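Last updated: 27/09/2021
Reading time: 3 minutes

The Room Rate Should Be the Rate

The practice of advertising one price for a hotel room and collecting another at the desk has become so common that many travelers no longer object to it. The Trenomley Lodging Council takes the view that they should, and that hotels should object as well.

In August the Council reviewed the posted rates of 469 member and non-member properties in the Paltanum and Ongart districts. A large share added at least one required charge after the guest had chosen a room. The names varied: facility fee, comfort fee, destination fee, linen service. In one Drultlow property the guest met three such charges before reaching the elevator. Each was small. Together they made the advertised rate a figure that no guest could pay.

Owners who defend these fees say that they keep base rates low and that guests who read the terms will find them. The first claim is true only of the number printed in large type. The second asks a tired family to do at midnight what the hotel could have done once, in its own office, with a calculator. A charge that every guest must pay is part of the price and should be shown there.

There is a harder argument, and it deserves a fair answer. Kumaresan Palaniappan, who manages a small property in Ongart, wrote to the Council that a hotel which shows its full price will appear lower down in search results than a neighbor which does not. He is right. A single owner who acts alone may lose bookings for a season or longer. For that reason the Council does not favor a voluntary pledge, and asks the district authorities to adopt one rule for all properties with more than seven rooms.

The rule need not be long. The first price shown should include every required charge except local tax, and tax should be shown beside it. Parking, breakfast and late checkout may still be sold separately, provided that the guest is free to decline them. The ordinary contents of a room - towels, soap, an iron, a hair dryer, a kettle - should never appear as a line on the bill.

Some members have asked what compliance would cost. For most of them it would mean changing a rate table and reprinting a card. The Council has received roughly 2,000 letters from guests on this subject, and very few complain that a room was expensive. They complain that they were told a different price.

We use cookies to improve your visit. By continuing to browse, you accept our cookie policy.

A hotel asks its guests to trust it with their sleep, their belongings and their children. It should be willing to begin by telling them what the night will cost, and district authorities should see that its competitors do the same.

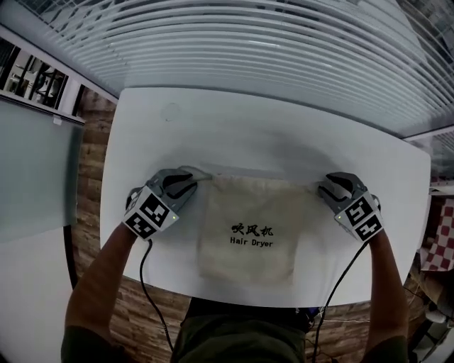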